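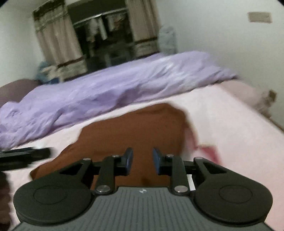 **Wundcombe opens its doors for a day of robot training**

The robotics workshop in Wundcombe held its open day in April, and 200 visitors came to see how household robots learn to handle clothes and bedding. The workshop belongs to Druten, a small company that moved to the town two years ago. Until now only students and business partners could come in.

The program started at 9 in the morning with a short talk by Harriet Holloway, who leads the data team. She explained that a robot needs a very large number of recordings before it can pick up a shirt without trouble. People make these recordings by hand. They hold a gripper with a camera on it, do an ordinary task at home, and the computer saves each movement. Since the beginning of the year the team has collected 848 recordings of work with cloth, and 739 of them were good enough to keep.

"A cup has always the same shape," Ms. Holloway told the visitors. "A sweater has a new shape every time you put it down. For us this is the most difficult thing, and also the most interesting."

After the talk, the guests went in small groups to the demonstration corner, where pictures from the home recordings were on show and a spare gripper lay on the table for trying.

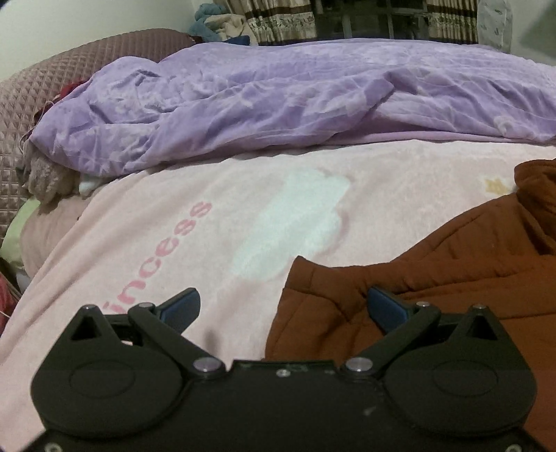
Taras Moroz, an engineer at Druten, spoke mostly about bedrooms, which he considers a good place for learning. The light changes during the day, and the bed is often full of soft things with similar colors. He showed the groups how the dark blue pads on the fingertips are turned inward, and he asked them to look at the brown garment lying over the pink blanket. For a person it is easy to say where one ends and the other begins. For the software, he said, a seam, a crease and a printed letter can look almost the same, so the team wants many different fabrics and patterns in its collection.

Visitors could then try the gripper with towels and T-shirts. The line for this was long – some families waited until after lunch. Mervin Charbonneau, a retired tailor, needed several attempts before he could lift a sleeve the way he wanted. He said that his fingers know the cloth, but with the tool he had to begin again like an apprentice.

Not all questions were technical. Mared Price from the town library asked what happens with recordings made in private homes. Mr. Moroz answered that every household signs an agreement first and can ask for its recordings to be deleted later. He promised to send the library a printed copy of the rules.

In the afternoon Abdul-Rahman Sarpong gave a class for school students, with 47 places, all of them taken in advance. The students learned how to name the steps of a task, for example "reach", "close" and "lift", and they marked these steps in a short video.

Druten plans a second open day in the fall. It will be about kitchen work, and the company wants to use a larger room, because the demonstration corner was very crowded this time. Registration for school groups will open during the summer at the front desk of the workshop. Entrance stays free.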